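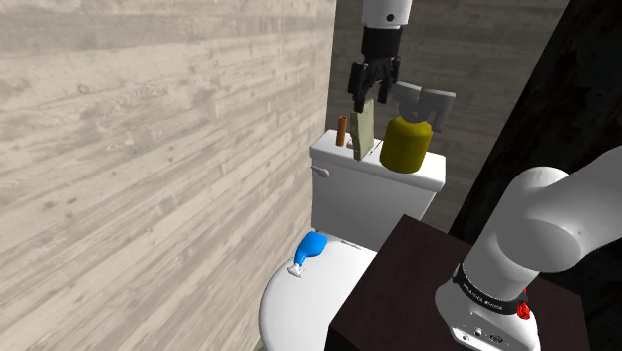
Tuesday, June 16, 2026
Notebook, restroom cleaning trial, Proltdale building

Present: me, Jade Poirier from the evening cleaning team, Celeste Leitão for the second half.

Worked only in the simulator today. Task is still the one Jade calls "clear the tank": the arm takes the things off the lid of the toilet tank so that the surface can be wiped. Ran 11 attempts with the gripper coming straight down from above. I did not score them yet, will do it with Celeste.

Jade looked at the layout and made two remarks I want to keep. First, in the real restrooms she never leaves a spray bottle on the tank, she hangs it on the cart. So a part of our task does not exist in her work. Second, the arm on its pedestal stands exactly where she stands when she cleans the bowl. If it stays there, she must wait for it or clean around it.

I had thought of the time saved per room. She thinks of who moves the pedestal from one room to the next, and it would be her.

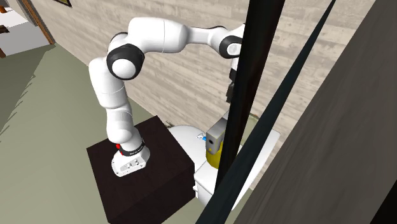

What changes for the team

Mondel wants the first floor in the plan for 2027. The evening team has six people. Celeste says no hours are cut in the proposal from February, but the text speaks of "new duties" and does not name them. Jade asked for the list in writing. I think she is right to ask.

She also said the lifting is not what makes her tired, it is the bending to the floor behind the toilet. We have no task for this. I wrote it to Baptista and got no answer so far.

To do

Move the pedestal more to the side in the model, check if the arm still reaches the tank.
Make a version with no spray bottle.
Ask Celeste for the list of duties.
Jade comes again next week, before her shift and paid.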